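Subject: Re: [cell-users] Wrist camera alignment and packet handling, Stadwood bench cell
Reading time: 3 minutes

Dear colleagues,

Thank you for the replies to the notice on the Stadwood cell. The query from the Hallatora group is quoted below, followed by our response, which should be treated as the current procedure until the September revision of the setup sheet is issued.

> We have taken over the second arm and are following your setup sheet. After the wrist camera was refitted, the arm approaches each packet slightly to one side and closes on the crimped end. Gripping fails on 5 attempts in 33. The sheet says to repeat the hand-eye calibration after any work on the bracket, but it does not say whether the table reference must be taken again as well. Could you also confirm which packets should be used for the check? We have been using plain cartons, and these give no trouble at all.
>
> Prurnomgate bench, Hallatora group

The table reference must be taken again. The calibration relates the camera to the wrist, and the reference relates the arm to the table. If the bracket has been loosened, please carry out both, in the following order.

1. Stop the cell and isolate the arm at the supply before touching the bracket.

2. Tighten the bracket screws evenly, using the torque value on the Shibata drawing. Do not use thread lock on the two screws nearest the lens.

3. Check the camera cable through the full travel of the last joint. It should not pull at any point. A cable that is tight at one end of travel will move the camera by a small amount, and the calibration will then be correct in one position only.

4. Restore power and allow the arm to warm up by running the idle routine for 1,000 cycles.

5. Run the hand-eye calibration, followed by the table reference. Save both under the same label.

With regard to packets, plain cartons are not a suitable check. They have flat faces and straight edges, and an offset of several millimetres will pass without notice. The check should be made with soft, glossy packaging of the kind the cell is intended to handle, including at least one bag with a transparent section. Reflections from the wrapper and the contents showing through the film are the usual causes of a poor outline. Items should be placed at an angle to one another, with some overlapping, and the set should include an item close to the table edge.

A failed grip on the crimped end does not always indicate a fault in the calibration. Before repeating step 5, please review the wrist view at a tilted approach and confirm that the outline follows the body of the packet. If the outline is correct and the fingers still close to one side, the fault lies in the calibration or in the bracket. If the outline is wrong, adjust the exposure first and leave the calibration alone.

Entries in the cell log should give the label of the saved calibration and the initials of the person who carried out the work. Several recent entries have neither, and we are unable to trace them.

Questions on the procedure should be sent to the list, so that all groups have sight of the answers.

Yours faithfully,

Nilmini Haque
Bench Cell Support, Stadwood 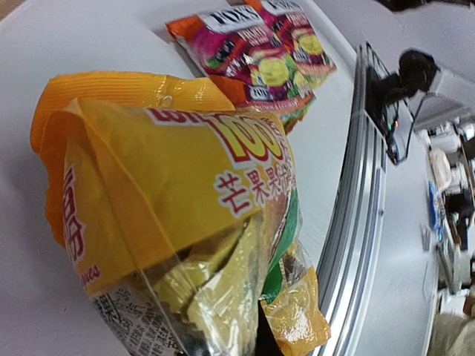 Wrist view at a tilted approach: large yellow sweet bag, with two overlapping Fox's packets behind it and the grooved rail along the table edge.

Contact the list owner | Copyright Stadwood | Back to top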